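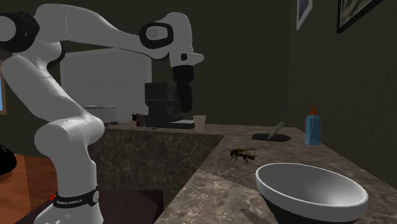

Lemon juice took the shine off my marble in the time it took to slice one lemon, and the sealer did nothing to stop it, Kalkidan Woldegiorgis wrote under our page on sealing. The comment went on to ask whether the dull spot could be fixed at home or whether the whole counter had to be redone.

In most cases a small dull spot on polished marble can be fixed at home. It takes an afternoon, most of it waiting. The steps are below, along with the ones for stains, which need different treatment.

Etch or stain?

An etch is damage to the surface. Acid reacts with the calcium in the stone and leaves a spot that is duller than the rest. The spot may look white or like a water ring. Common causes are lemon, vinegar, wine, tomato sauce, soda and many bathroom cleaners. Coffee is mildly acidic too, and a cup left standing in its own drip can leave both an etch and a stain.

A stain is color that has soaked in. The spot is darker than the stone around it and the shine is usually still there.

To tell them apart, clean and dry the spot, then hold a flashlight low so that the beam runs along the counter. An etch shows up as a break in the reflection. A stain mostly disappears from that angle. Run a fingernail across the spot as well. If you feel a dip or a rough edge, the damage is too deep for the method on this page and you should call a stone restorer.

What you need

Marble polishing powder, the kind sold for etch removal
A white felt pad or a folded piece of thick cotton cloth
Two clean microfiber cloths
Spray bottle of water
Dish soap, pH neutral
Painter's tape
For stains: baking soda, plastic wrap, and 3 percent hydrogen peroxide

I use the Muneo powder because the hardware store near me carries it. Flasteo makes one that is finer and takes longer. Read the label and check that the powder is meant for calcium-based stone. Granite powders are a different product.

Removing an etch

1. Wash the area with warm water and a few drops of dish soap. Rinse twice and dry.

2. Tape off a square a few inches larger than the spot. Cover any wood or painted wall nearby.

3. Try the powder first somewhere out of sight, such as behind the toaster. Honed marble, which has a matte finish, will come up shiny if you use polishing powder on it. If your counter is honed, stop here and buy a honing powder.

4. Put a teaspoon of powder on the spot and spray it with water until you have a thin paste, like yogurt.

5. Rub with the felt pad in small circles. Press firmly and keep the paste wet. Go for 90 seconds, then wipe a corner clean and look.

6. Repeat if the spot is still dull. Three or four rounds is normal for a lemon ring. Widen the circles a little on each round so that you don't end up with a shiny disk in the middle of a slightly worn counter.

7. Wipe up the paste, rinse with plenty of water and dry. Leftover powder dries to a white film that is a nuisance to get out of the seam by the sink.

Don't use a drill attachment on your first try. It works fast, and it also throws paste up the backsplash and can heat the stone.

Removing a stain

For coffee, tea, wine and other food stains on white or light marble, mix baking soda with hydrogen peroxide to the thickness of peanut butter. Spread it a quarter inch thick over the stain and a little past the edge. Cover with plastic wrap, tape down the sides and poke a few holes in the wrap. Leave it for a day, take the wrap off and let the paste dry completely before you scrape it up with a plastic scraper. Pulling it off while damp leaves some of the stain behind.

Do not use peroxide on dark marble. It can lighten the stone.

For oil stains, use baking soda and plain water, same method. Oil is slow. The ring beside my stove needed four applications, and there is still a faint shadow if you know where to look.

Rust stains are a separate problem. The products that lift rust are usually acidic and will etch marble, so look for one that says it is safe for it, and expect to polish afterward anyway.

Sealing afterward

Sealer slows down stains. It does not stop etching, whatever the bottle seems to promise, so the answer to the comment at the top is that nothing was wrong with the sealer.

To find out whether you need a new coat, leave a spoonful of water on the stone for 15 minutes and wipe it off. If the stone underneath has gone darker, seal it. Apply a thin coat with a cloth, wait the time given on the label, and buff off everything that hasn't soaked in. Sealer that dries on top turns hazy. Keep the counter dry overnight.

On a kitchen counter in daily use I do the water test every 6 months. A bathroom vanity can usually go longer.

Daily care

Wipe spills when they happen. Use dish soap and water, or a spray labeled for stone. Keep vinegar sprays out of the kitchen entirely if more than one person cleans, because sooner or later someone will grab the wrong bottle.

Put a tray under anything that drips: oil bottles, the soap dispenser, the coffee machine. When you descale a coffee machine, carry it to the sink or set it on a towel inside a baking pan. Descaler is acid and a splash of it etches as quickly as lemon does.

Cut citrus on a board with a groove.

When to call someone

Call a restorer for chips, cracks, scratches you can feel, or etching spread over most of the counter. Ask whether they will work on the counter in place and whether the price includes sealing. If the stone was bought recently, call the yard first. Many keep offcuts, and an offcut of your own slab is the best thing to practice on before you touch the counter with powder.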